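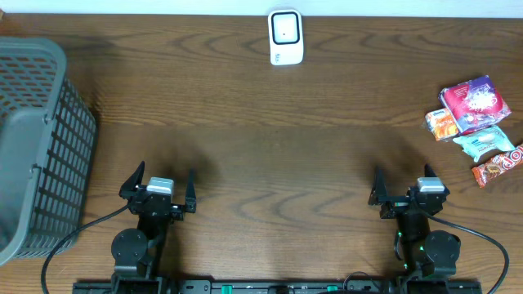
How long should you hold eye contact when you're talking to someone at work?

A few seconds at a time, then look away for a moment and come back. Most people do fine if they look a bit more while listening and a bit less while talking.

tidport_tess
Jun 9, 2025
OK so that's the answer pinned at the top of this board and I have a bone to pick with it. I started a new job in February at a place called Siltus (scheduling software, nothing exciting) and my first review was good except for one line: "can come across as intense in one-on-ones." Intense! I'm the person who brings muffins! I asked my manager what it meant and she said I "lock on" when people talk to me. I grew up being told to look people in the eye or they'll think you're lying, so I've been doing exactly that for my whole adult life. Now I'm sitting in meetings counting seconds in my head and I miss half of what's being said. How do you all do this without thinking about it?

mumblecore53
Counting is the problem. I did the same thing after a presentation class and it made me look like I was doing long division. What helped me was having something to look at that isn't a face. Notebook, coffee, whatever. Write a word down, look up, write another word down. People read it as paying attention.

quiet_in_back
Going to disagree with mumblecore53. I had a boss who took notes through every one-on-one and I always felt like I was being deposed. If somebody's telling you something hard, put the pen down. Look at their face. Yes, even if it's a lot of looking.

mumblecore53
Sure, if someone's crying I'm not going to be doing bullet points lol. I mean the regular weekly "where are we on this" talk. That's most meetings.
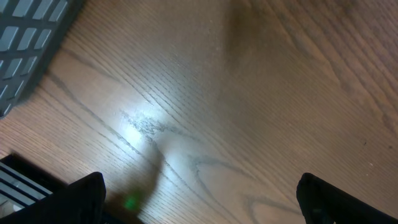

And with those I really think where you sit matters more than how long you look. Across a desk, you've got nowhere for your eyes to go except the other person or the door. Sit at the corner of the table so you're at an angle and suddenly you can both glance off at nothing and it's normal. I moved my chair over and didn't change one other thing, and the talks got a lot easier.

tidport_tess
Oh that's interesting. Our little meeting rooms are all face to face, two chairs and a tiny table. I could drag a chair around I guess? Would that be weird?

ninelivesnora
Not weird. Just say "mind if I sit here" and do it. I'd be more careful with the idea that your manager's note is about your eyes though. "Intense" can be a bunch of stuff. Do you nod? Do you blink, lol? Do you lean in? I'm a leaner and I got the same feedback at my old job at Curkthorpe, and I could've stared at the ceiling all day and it wouldn't have fixed it. I had to learn to sit back in the chair.

tidport_tess
...I lean. I lean so much. My elbows are on the table right now as I type this.

quiet_in_back
There you go. Lean back and keep your eye contact, it's a good habit and I wish more people had it. Half my team talks to their laptops.

handwavey200
Can I be the grump for a minute? I don't think any of this should be on Tess. Some people look a lot, some hardly look at all, and in my family staring at your elders was rude, so I had the opposite review: "seems disengaged." Same office culture, two people, both wrong. I took the Rezaei workshop on nonverbal stuff (my company paid, thank goodness, it was 99 bucks a head for a morning) and what I got out of it was that everybody had a different idea of normal. There were people in that room who argued for nine minutes over nodding.

mumblecore53
I'd have paid 99 bucks to watch the nodding argument

ninelivesnora
I get that, handwavey200, but she has to work with this manager either way. I don't see the harm in sitting back a little.

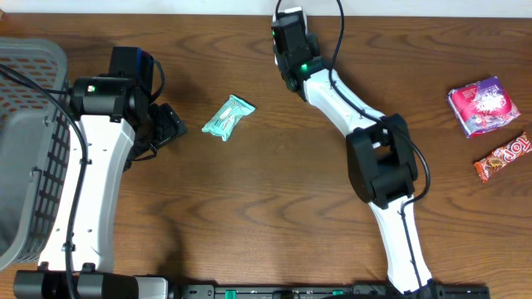
The other thing I'd try is asking a friend to talk to you for five minutes about something dull, like their commute, and then tell you what you did. I did it with my sister. She said I was fine for the first couple of minutes and then my eyebrows went up and stayed up. I had no idea! A mirror won't show you that, you start performing for it.

handwavey200
That's fair, and cheaper than the workshop.

tidport_tess
Trying the corner chair and the no-elbows thing at my next one-on-one. Not telling my manager, I want to see if she notices. Does anyone have a trick for video calls, or is that its own thread? I never know whether to look at the camera or the person.

quiet_in_back
Own thread, please. The last one had some 200 replies and we still don't agree.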